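Plallilel Newsletter
April 28, 2025
Equipment and Methods

Gripper comparison moves on to packing materials

The Handling Section at Drostorthorpe has completed the second part of its comparison of parallel grippers for the two-arm table. Members will recall that the first part, reported in the winter issue, dealt with rigid goods: boxes, tins and bottles. Both candidate grippers managed those without difficulty, and the results gave little reason to prefer one over the other. The present part concerns soft and transparent packing materials, which our partner warehouses have named as the main cause of stopped cells.

Two sets of fingers were fitted in turn to the same pair of arms. The first was the Vindari set, which has a narrow tip and a stiff pad. The second was the Kuusisto set, which is wider and has a softer pad that gives way slightly under load. The arms, the controller and the operating speed were left unchanged throughout, so that any difference in the results could fairly be put down to the fingers. 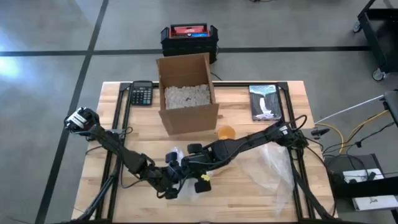
Each run began with the arms at rest and ended when the wrapping had been raised clear of the goods or the operator had called a halt. Goods were chosen from ordinary household and office stock. Mugs were included at the request of the warehouses, where they make up a large share of breakages, and the handles give a gripper something to catch on. The wrapping was put back by hand between runs and was deliberately not arranged in the same way twice.

In all, 2623 grasp attempts were logged over 22 working days. An attempt was counted as sound if the film was held for the full lift and nothing beneath it was moved by more than the width of a finger pad. Attempts in which the film slipped but was caught again were recorded separately and will be treated in the full report.

The Vindari fingers did well on thin film. The narrow tip can enter a fold and close on it, and once closed it seldom lets go. Its weakness is depth. Where the film stands well above the goods, the controller tends to judge the height wrongly, and a stiff finger passes on the whole of that error to whatever lies underneath. The section recorded 59 contacts with goods during the Vindari runs, against 16 for the Kuusisto fingers under the same conditions.
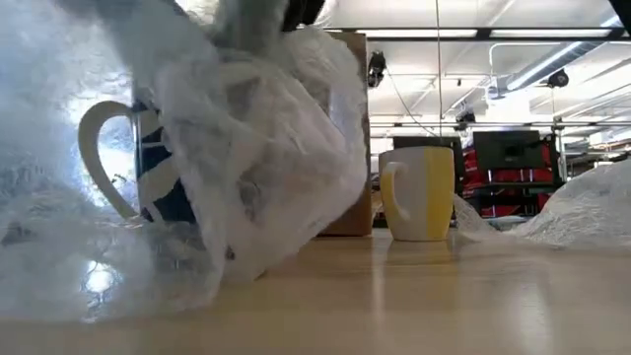
Much of the discussion at the review meeting turned on the cameras. Clear film shows the goods through it, reflects the ceiling lights and changes shape as soon as it is touched. The overhead view proved useful for planning the approach of the two arms and for keeping them from fouling one another, but it was a poor guide to height. The views taken close to the table were better in this respect, although they were often filled by the film itself once a lift had begun. The section's advice is that neither view should be relied upon alone, and that the lighting over the table should be settled before any further camera is bought.

Bubble wrap was treated as a class of its own. It is thicker than film and easier to find, and the Kuusisto pads held it firmly at a moderate closing force. At higher force the bubbles burst and the grip loosened, sometimes well after the lift had started. A lower force limit has accordingly been entered in the controller settings for this material, and users of the table are asked not to alter it without first speaking to the section.

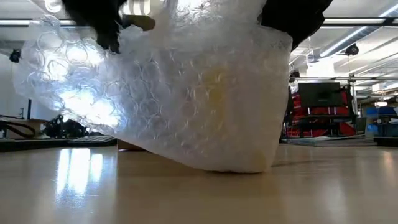 The section recommends that the Kuusisto fingers be adopted as the standard fitting for the two-arm table, and that one pair of Vindari fingers be kept for work with thin film. The change of fittings will be made in May. The table cannot be booked while this is in progress, and those with runs already planned should write to the Drostorthorpe office to agree new dates.

The full report, with the record of attempts and the controller settings used for each material, will be placed in the members' library when checking is complete. Requests for particular materials to be included in the third part may be sent to the same office. Paper sacks and woven bags have already been put forward.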